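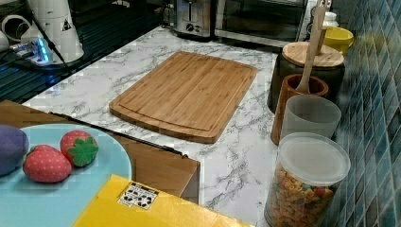 Bamboo board on the marble-pattern worktop, toaster and toaster oven behind.

Search notebook
Enter keyword

2021-09-20 – worktop, board care

Board oiled in June, nothing since. Plan for this round: wash, stand on edge to dry, then one coat of the Budora oil along the grain. Weighed 19 g of oil into a cup, used less than that on the last board. The juice groove takes more than the flat – go round it with a folded cloth, leave 60 minutes, wipe back.

Crumbs from the toaster are the main nuisance. They collect between it and the board and get into the groove. Proposal: board stays forward of the appliances, canister with the wooden lid stays against the mosaic tiles. Lid not to be oiled with this batch.

Teal tiles: wipe with warm water only. Grout to be looked at separately.

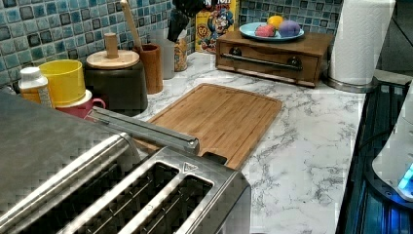
Antigoni Stamatopoulos disagrees about the single coat and would do two thin ones a day apart, with the first rubbed in across the grain at the ends, where the board dries fastest. She also wants the crumb tray emptied before anyone oils anything.

Agreed on the tray. Two coats it is, same 19 g split between them. Underside gets the same treatment or the board will cup.

To do: ask Teresa whether the Pacheco cloths are lint-free.

Recent entries
Tudus descaler, second trial
Canister lids – fit and seal
Grout samples, batch 97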